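**Pudeo Tabletop Conveyor Project, Orkcombe**
**Progress report to the Holzer Fund, period ending July**

## 1. Summary of the period

The work surface at Orkcombe has been prepared and the tabletop conveyor has been set in place. Spending remains within the approved amount. One item, the written guide for users of the bench, has been carried over to the next period at the request of the site.

## 2. Work surface

The tabletop has been covered with tan kraft paper and marked out in squares with blue painter's tape. Two other coverings were considered at the planning stage. A rubber mat was rejected on grounds of cost, and a painted grid was judged too difficult to change once the layout had been reviewed. Paper and tape can be replaced by site staff in a single morning, and a reserve supply has been purchased under the consumables line.
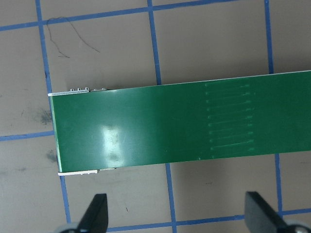 The consumables line also covers cleaning cloths and replacement fasteners. No further purchases are expected under this heading before the end of the grant. Marks and smudges from ordinary use will be accepted until the paper is next changed, and the tape will be renewed at the same time.

## 3. Conveyor

The conveyor was ordered from Prirkeo in the previous period. It has a green belt and silver aluminum side rails, and its length allows it to lie across the table with squares of the grid left open in front of it. The delivery charge was $20 higher than quoted. The difference has been met from the site's own budget and is not claimed in this report.

Placement was agreed with the site before the belt was brought to the table. The long sides are to remain accessible, and small parts will be kept in lidded trays when work is finished for the day.
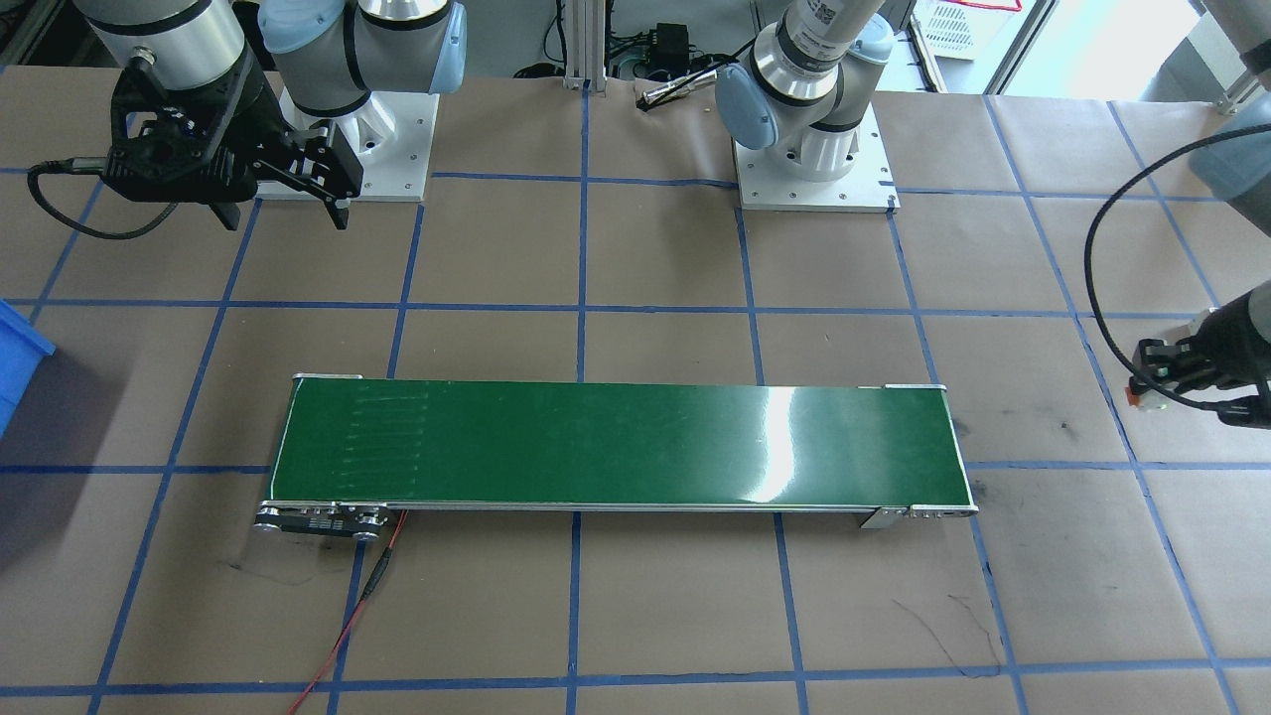 **Does the change in delivery cost affect the remaining schedule?**
The schedule is unchanged. The guide and the first training session are both still planned within the current grant.

## 4. Spending

| Item | Amount |
|---|---|
| Approved for fittings and consumables | $930 |
| Tape held in reserve | $19 |
| Delivery difference, met by the site | $20 |

Receipts have been filed at Orkcombe and can be supplied on request.

## 5. Care and inspection

A short inspection routine has been drafted. Staff will wipe the belt with a dry cloth, look over the end fittings and confirm that the power cable lies clear of the belt. The routine should take no more than 10 minutes. A signed sheet will be kept with the receipts.
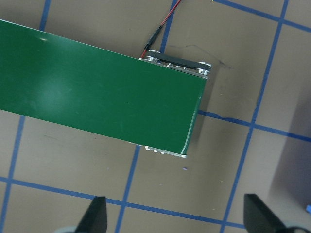 *Figure 3. End of the conveyor, showing the green belt, aluminum plates and red-and-black power cable.*

## 6. Next period

Pudeo will complete the user guide, hold the training session and submit a revised list of consumables. The Fund is asked to confirm whether the guide should be supplied in print as well as in electronic form.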